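Two grippers, one bench, three weeks

I have been putting off writing this up until I had run both sets of fingers on the same jobs. I finished the last round on Sunday, so these are my notes while I still remember what the numbers mean.

Background for anyone new to the blog. I have two small arms set up on a table, facing a few pieces of lab gear. The goal is to get them doing the dull parts of bench work: picking up a tube, putting it in a rack, taking a transfer pipette out of its holder. None of it is hard for a person. All of it is annoying for an arm, mostly on account of the glass and clear plastic.

The fingers I started with came from Fusano. They are wide, with a soft pad on the inside face. The other set is from Meireles, and those are narrow and stiff with a thin rubber strip. Both bolt to the same plate, so swapping takes me one hex key and a recalibration. The controller is a Visier and it stayed the same for everything below.

I logged 2,574 grasp attempts in total. That sounds like a lot, but most of them ran overnight on a loop with one tube and one rack, and I threw out the first batch when I found the force limit had been reset by a firmware update. If you own a Visier, check that setting after every update. It does not warn you.

On plain test tubes the Fusano fingers were better. They picked the tube up cleanly 98 percent of the time when it was standing straight. The soft pad forgives a bad approach angle, and I had plenty of those early on. The Meireles fingers dropped more tubes at first, and two of them broke. After I slowed the closing speed the gap got a lot smaller, but it never went away.

Transfer pipettes went the other way. They stand close together in the holder, and the wide fingers kept bumping the neighbors on the way in. I tried coming in from above, and I tried a sideways approach, and I tried taking out every second pipette, which worked but is cheating. With the narrow fingers I could leave the holder full. The bulb squashes a little if you grip too high, so I moved the grasp point down onto the stem.

Cameras took up more of my time than the fingers did. I moved the overhead one 3 times before I settled on a height. Clear acrylic throws bright spots, and the depth readings on a glass tube are close to useless. I put a black cloth on the table, which made the biggest difference of anything I changed. Before that the tabletop was shiny and I was getting reflections of the reflections.
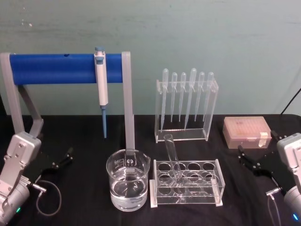 A leaning tube is still my worst case. If the tube sits at an angle in the rack, the pose estimate is usually wrong about which way it leans, and the finger hits the rim. Neither gripper fixes that. The soft pads just make the mistake quieter. I want to try a second view from lower down, close to table height, and see if that helps.

Cable routing is also on the list. I had one snag during a long reach, and the joint faulted and sat there until morning.

For now I am keeping the Meireles fingers on both arms. I would pick Fusano for a job that was only tubes. A reader in Memelcombe wrote to ask if I had tried one of each, and I have not, because the calibration files assume a matched pair. I may get to it in October if I can work out how to load separate offsets for left and right.

I will post the closing speeds and force limits once I have cleaned up the spreadsheet.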